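Home > Shop > Tables > Side & Work Tables
Living | Dining | Kitchen | Office | Sale | Visit Us

The Mumley Table by Aver

We have been selling the Mumley for a good while now, and it is still the table I find myself walking people over to when they come in saying they want something simple. It's a plain rectangle with a pale, yellowish wood top, and that is very nearly all there is to say about the looks of it! No fancy edges, no carving, nothing to catch your sleeve on. Fathima Pathirana, who drew it up for Aver, grew up doing homework, shelling peas and wrapping presents at one table, and she wanted a piece that could take on all of those jobs without anybody having to clear a special space first.

The pale color is what sells it for most folks. It brightens up a dull corner, it sits happily over a dark plank floor (the contrast is lovely, and it keeps a dark room from feeling heavy), and it doesn't fight with gray walls, which so many of us seem to have these days. Push the long side against the wall and you have a desk. Pull it out again on the weekend and you have a spot for coffee, or for a cold drink and a magazine.
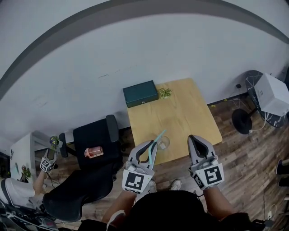 The Mumley against a pale gray wall, with a teal latched box, a little succulent, and a small clear glass cup with a light blue straw.

You don't need much on top. A small plant and a nice box for pens and stamps will do it, and you'll still have plenty of bare wood left for whatever you are in the middle of. An ordinary office chair works fine alongside, arms and all, though do measure your armrests first if you like to tuck the chair right under. My colleague Selvaraj Howlader didn't, and his chair now lives about a foot farther out than he would like.

The finish is a clear matte one, and it's easy to live with. Wipe up spills with a soft damp cloth, then go over it again with a dry one. Please use a coaster under cold glasses, especially in summer, and skip the scouring pads altogether. If the top ever starts to look thirsty, a thin coat of Bolis wood balm in March and again in the fall is plenty.

The table comes flat in 2 boxes and goes together with the hex key provided. It's a good idea to have a second pair of hands for turning it over. Every Mumley has a 10-year guarantee on the top and legs, and we keep spare bolts behind the counter, so just call and ask for Nilmini Debnath if one rolls under the stove.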